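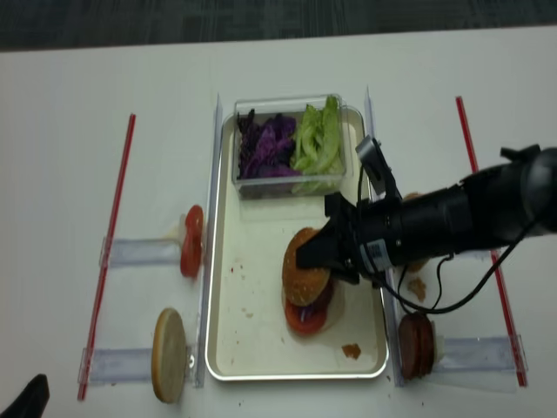
Giving up the allotment

I handed back the key to plot 70 on a Friday in October, after four years. I said I would write something about why, as a few of you asked when I stopped posting the monthly planting lists.

The short version is that I moved flat and the journey went from a ten-minute walk to two buses. I had told myself I would still go twice a week. I went twice in August. By September the bindweed had reached the water butt and I had a letter from the site secretary, a polite one, with a second sheet about cultivation rules stapled to it.

The longer version has to do with what I was growing and whether I ate it. When I took the plot on I planted what everyone plants. Potatoes, onions, courgettes, runner beans, a row of beetroot. I don't much like beetroot. I gave most of it to Innes Dow on the next plot, who pickled it and gave it back to me at Christmas. I still have two jars.

In the second year I was stricter and wrote down everything I bought in the shop for a month, then tried to grow that. The list was mostly lettuce, tomatoes, cabbage and onions, with a lot of bread. Lettuce did well if I sowed a little every fortnight, and badly if I sowed the whole packet at once, as I did the first time. I had more than I could carry for ten days in June and none for the rest of the month.

Red cabbage was the one I got really good at. I sowed it in March in modules, planted out in May under netting, and cut the first heads in September. It keeps for weeks in a cool cupboard. Shredded raw it goes in nearly anything: sandwiches, burgers, a bowl with lemon juice and salt. Toshiko Kamata, who had the plot by the gate, showed me to slice it with the core left in so it doesn't fall apart in your hand, and I have done it that way ever since.

Tomatoes I never managed outdoors. Blight got them three summers out of four. The one good year was the dry one, and I think that was the weather and not me. If I had been staying I would have put up a small greenhouse. Innes has one he made from old windows and he was picking until the first frost.

The site itself is older than I had realised. There is a stone set in the wall by the tap with 1877 cut into it, and the older members say that was when the field was first divided up. I walked past it for a year before I saw it, as it sits low down behind the compost bays. The tap drips and always has.

People have asked what I did with the shed. It came with the plot and it stays with the plot. I left the good fork, the netting and the bean poles for whoever has it next. I took the hand trowel, the seed tin and a bucket of daffodil bulbs that I had lifted in the spring and forgotten to put back. The bulbs are on the balcony now in two pots.

I don't regret stopping. I had started to dread Saturdays a bit, thinking about the buses and the weeds, and it is a relief to look out of the window at rain and have no opinion about it. I do miss the talk over the fence, and the robin, and eating peas standing up.

The new flat has a balcony that gets sun until two in the afternoon. I have salad leaves in a trough, chives, and one pot of mint kept well away from everything else. I have put my name down for a plot nearer here. The waiting list is long, and the woman in the office told me to ring again in the spring to check I'm still on it.

The monthly lists for past years will stay up, under Planting in the menu. The one for May has a mistake in it about leeks, which I will correct when I find my notebook.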